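5. Recording a demonstration by remote control

Read section 4 first if the arms have not been homed. They will let you start without it, and you will regret it in a way that is hard to describe to your landlord.

Before you start

1. Clear your own feet from the base. The base has no opinion about feet.
2. Put on the Livarero headset and hold one controller in each hand, triggers released.
3. Wait for two short tones. One tone means only one arm is listening. Restart the session and try not to take it personally.
4. Choose a task name from the list. If yours is missing, type a new one. "Laundry" is a fine name. "Laundry final 2 REAL" is how we got the list we have now.

Recording

5. Squeeze both grips to take control. The arms move to match your hands, so hold your hands somewhere sensible first.
6. Move at half the speed you think is slow. Sikitz keeps every twitch, including the one when the doorbell rings.
7. Do one garment from start to finish, then the next. Lay each one flat, fold it, and set it down before reaching for another.
8. Press the side button to stop. Rate the take from 1 to 5. Be strict.

Note: Cloth does not have to start out tidy. A heap is better practice than a shirt someone has already smoothed out to be helpful. Vary the starting heaps between takes.
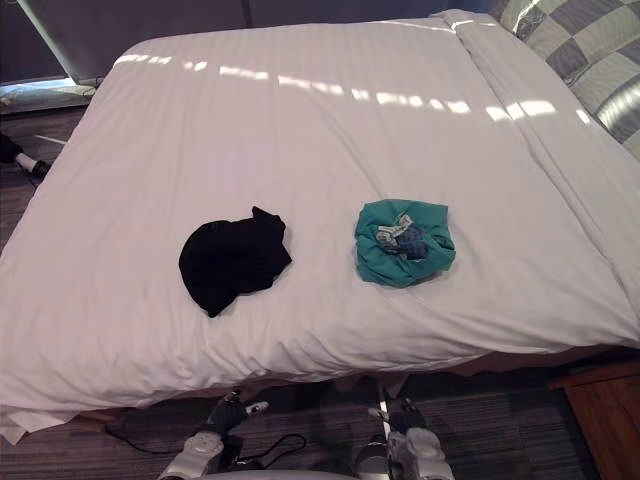
Caution: Watch the lower edge of your view when you bring the arms up from a low position. Lift first, then reach. Going straight forward pushes the gripper into the side of the mattress, and the mattress always wins.

9. Repeat until you have 101 takes rated 4 or better. Nurhan Kurtuluş, who wrote the grading rules, recorded 588 for the Borndale set in September and still throws out her own work - so yours is not safe either.

Note: Strong sunlight can confuse the depth reading on pale fabric. If error 900 appears, close the blinds and redo the take. Deleting the error message does not count as redoing the take.

10. Release both grips before removing the headset. Taking it off with the grips squeezed records your hands putting a headset on a shelf, and the robot will learn that too.

To upload your takes to Kanaujia, go to section 6.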